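Clurkonura hand-held gripper kit, on loan from Rerkham
Pre-use safety checklist, with my comments
Trial period: February
Kit no. 426

I've filled this in as I went, and I do tend to go on a bit, so please skip to the results if you only want those!

1. Body and housing
Result: Pass
No cracks, no sharp edges, nothing rattling when I tipped it gently side to side. I ran a cotton glove over the whole thing (an old habit from my Zaline days) and it didn't snag anywhere.

2. Rubber and mesh
Result: Pass, with a note
The rubber rim is seated well all the way around. Do look at the mesh lining under a good light, though, as lint gets in there and the Rerkham manual only gives it one line. A soft brush did the job.

3. Grip closing force
Result: Pass
The manual allows up to 44 newtons and ours stayed under that on every squeeze. I'd still keep fingers out of the opening, please, even if you've used one of these for years.

4. Weight and wrist comfort
Result: Pass, with a note
1000 grams on the kitchen scale, which sounds like nothing until you've held it out in front of you all morning. We swapped hands or had a breather every 90 minutes on the first day and I would have liked it sooner. A wrist strap in the box would be a lovely addition.

5. Markers and labels
Result: Pass
All flat and clean, no lifting corners. Wipe with a dry cloth only.

6. Working near the arm
Result: Recheck
The stop button worked each time I tried it, but the floor tape showing the arm's reach had worn through at one corner. I've asked for new tape in a brighter colour. Until it's down, whoever has the gripper should call out before stepping in.

7. Walkways, fans and leads
Result: Pass
Leads clipped back, fan guards firm. Have a look behind you before you turn around with the gripper in your hand.

8. Storage case
Result: Fail
One latch won't stay shut. The older Zapata case fits the kit nicely, so we're using that until Rerkham sends a replacement.
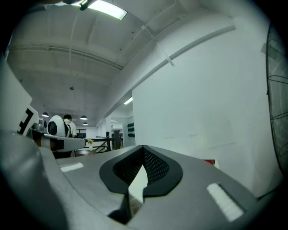 Reading time: 2 minutes

Overall I'm happy for the kit to stay in use while items 6 and 8 are sorted out. It's a friendly bit of gear and I've grown rather fond of it. Please add your own comments under mine, initial them, and leave the sheet in the case.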